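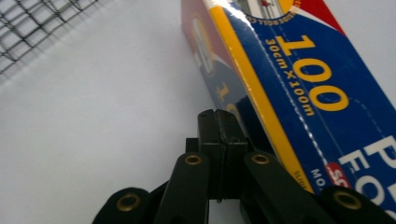
Fig. 3 – Boxed kitchen wrap, 30cm X 100m

Print | E-mail this page

Section 6: Setting up the gifts and hospitality register

By now you should have Clekance running and be able to sign in as the administrator. If you can't, go back to Section 5, because the register won't open without it. I've set this up for councils, a port office and a couple of small firms, and the order below is the one I always go back to.

Before you start, have a copy of your own anti-bribery policy open. You'll be typing bits of it in, and I've tried doing that from memory – don't!

6.1 Switching the register on

1. Go to Settings, then Modules, and tick Gifts and hospitality.
2. Enter the module code. It's 1434 on every standard licence. If you bought yours through Dikier it will be on the welcome letter instead.
3. Press Save and sign out. The new menu only turns up when you sign back in (I spent a whole morning hunting for it the first time).

6.2 Setting the limits

4. Open Limits and type in the value above which staff have to declare something. I set mine low and let people grumble.
5. Put in a second, higher limit for things that need a manager's say-so before they're accepted.
6. Choose what happens with repeat givers. I'd pick "Add together over 90 days", so that a string of little presents from one supplier gets treated as one big one.

Note: the limits work in one currency only. If you have an office abroad, give it its own register and link the two later, as in Section 8.

CAUTION: Never set either limit to zero as a way of turning it off. Clekance reads zero as "no limit" and will wave everything through. Use the Off switch next to the box.

6.3 Who sees what

7. Under People, choose at least two reviewers. They mustn't share a line manager, and the screen will go red if they do.
8. Choose someone outside the buying team to get the alerts. I like this to be a person who has no dealings with suppliers at all.
9. Tick Hide reporter's name if you want staff to be able to flag an offer made to a colleague. Please do tick it. I've seen registers sit empty for months and then fill up in a week after this was changed.

CAUTION: Hiding the name doesn't hide the job title. In a small office that gives the game away, so clear the Job title box as well.

6.4 Trying it out

10. Make a pretend entry from an ordinary staff account, with a value over the higher limit. I usually call the giver Kadrić, as it also checks that accents come through properly.
11. Sign in as a reviewer and look for it under Waiting. It can take a few minutes.
12. Refuse it, then check that the refusal and your reason both show in the log.

Note: you can't delete the pretend entry. You can only mark it as a test, and that's on purpose – a log that can be tidied up isn't much use to an investigator. Holell won't remove it for you either (I've asked).

If the entry never reaches Waiting, your reviewers haven't accepted their invitations. Send them again from People, then repeat from step 10.

Section 7 covers moving old paper declarations across.

Print | E-mail this page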